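March, Plesau bench, second week of the handling rules

In at 7:40. The overnight log from the arm was clean except for one entry at the end of the warm-up cycle, a joint temperature notice that cleared itself before the timer ran out. Copied it to the service sheet and left it open. The threshold in the controller is the factory one and I do not want to change it until Zimcombe answers my mail about the gearbox grease.

Main job today was to go through the draft handling rules for breakable items, line by line, with the arm running, and to mark every line that cannot be followed as written. Tín Tạ wrote most of the draft in the winter from the old Arango site manual. A lot of it was meant for boxes on a conveyor. It reads fine until there is a glass on the table.

Rule 4 was the first one to fail. It says to grip "at the center of mass or as near as the part allows." On a stemmed glass with liquid in it the center of mass is somewhere in the bowl, and the bowl is the last place I want two hard fingers. The fill level moves it as well. We approach on the stem, fingers open, stem centered in the gap, and stop before contact. The operator then confirms that the gap on each side looks even before the close command goes out. I did this with the red and white glass for most of the morning. The decoration on the bowl makes it hard to judge the liquid level from the wrist camera, but the stem is clear and its edges show well enough against the gray to center on. 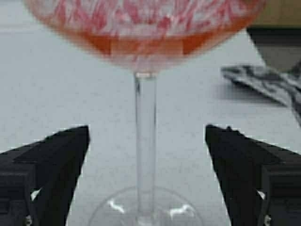 Rule 4, new wording

"For stemmed items, grip on the stem. The approach ends with the fingers open and the stem between them. Closing is a separate command and is given only after the operator has checked the gap on both sides."

Tín wanted "shall" in all three sentences. I have no objection, though the rest of the draft uses plain present tense and we would have to go back and change it everywhere. Left a note in the margin.

We also argued about whether the stop before closing should be a timed pause or a confirmed hold. A pause of 2000 ms was in the Arango manual. I think a timed pause is worse than none. The operator learns the rhythm of it and stops looking. With a confirmed hold the program sits there until somebody presses the key, and if they walk off for coffee it still sits there, which I can live with. Agreed on a confirmed hold for anything breakable or filled. The timed pause stays for cartons.

Force limit

Rule 5 gives one closing force for all items. Struck out. Replaced with a table that has one row per item class and a column for who set the value and on which gripper. A force value without the gripper type beside it is no use to the next shift. The pads, the finger shape and the wear on the drive all change what the number does at the contact.

I have left the stem row blank for now. There is a value in my notebook from the trials at Brurholm but it was taken with the padded fingers, and the black stepped ones have a different tip. The row stays blank until it has been measured on the right fingers. Tín asked if we could put the old value in with a question mark. I would prefer not. People copy the number and drop the question mark.

Speed

Rule 6 is the speed rule and it took until lunch. The draft has a single limit of 500 mm/s "in the working area," with no statement of what the working area is. On paper that could mean the whole reach of the arm. We settled on a height instead. Below the clearance height the limit applies, above it the normal program speed applies, and the clearance height is set from the tallest item on the table at the start of the shift. It has to be entered by hand. I know someone will leave yesterday's value in. We talked about blocking the start until the field has been typed again and I will ask if the controller can do that.

For filled vessels there is a second line on acceleration. Speed alone says very little about slosh. A slow move with a hard start will put liquid over the rim just as well as a fast one. I wrote "use the soft ramp" and gave the name of the ramp as it appears in the program menu, so there is no room for taste.

Lunch 12:30. Soup. The mail from Zimcombe came in and was an auto-reply.

Table condition

After lunch we did section 9, which is one page and should be three. It covers the state of the table before a run. The draft says "the table shall be clear of foreign objects." This cannot be checked, as it does not say what is foreign. A bottle at the far end may be the next item in the program or it may be something a person put down.

What I proposed is a short table list, kept with the program, that names every item allowed on the surface and the zone it stands in. Anything not on the list is removed or added to the list before the run. A cap or a small flat thing is to be treated the same as a bottle. Small objects are the ones that get missed from the operator's seat, and they are the ones that end up under a finger on a low approach.

Fixed features go on the list too. The cable grommet in the white top is nearly the same color as the surface around it and stands a little proud. Tín does not see the need, as it never moves. My point was that it never moves and is still a bad place to set down a glass. It gets a keep-out circle in the program, a bit wider than the outer ring, and a line on the list saying so.

Packaging is a separate item. I want boxes off the surface before a run, and the draft allows them "where space permits." Printed cardboard in view also gives the detection step something to chew on that has nothing to do with the job. I wrote "no packaging on the table during a run" and Tín changed "run" to "powered motion," which covers jogging by hand as well. Better wording. Kept.

Chairs are not in the draft at all. Added: chairs stay on the floor side of the marked line and are pushed out of reach of the arm before the key is turned. We still have to decide where the marked line goes. There is tape in the drawer but it is the yellow and black kind and I believe that pattern already has a meaning in the building rules. To check.
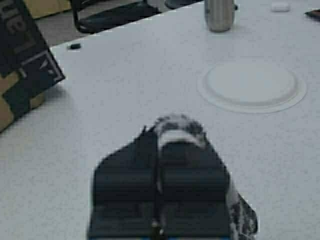
Does the 500 mm/s limit still apply when the gripper is empty?

It applies to every move below the clearance height, with or without an item in the fingers. An empty gripper can still knock over whatever is standing on the table, so the rule makes no exception for it.

That one came up on the phone at 3:15 from the Brurholm side, and I have put the same wording into the notes under rule 6. They also asked who may change the clearance height during a shift. Draft says "authorized personnel." I told them it will say "the operator on the log," and that the change goes in the log with the time.

Open points at end of day

Rule 4: present tense or "shall," Tín to decide and then apply to the whole text.
Rule 5: stem row blank, needs a measurement on the stepped fingers.
Rule 6: ask about forcing entry of the clearance height at start.
Section 9: position and color of the floor line. Keep-out circle to be drawn and tested with the arm above clearance first.
Gearbox grease: no answer yet.

The draft stood at 62 pages this morning. It is longer now, mostly from the table list, and I expect the conveyor chapter to come out entirely once Plesau confirms they have no plan to use it. Saved as a new revision with the changes marked, paper copy in the tray by the door.

Arm parked and locked out at 5:20. Key signed back in. I still need to find out which of the two emergency stop test sheets is the current one – both have the same form number and they ask for different intervals.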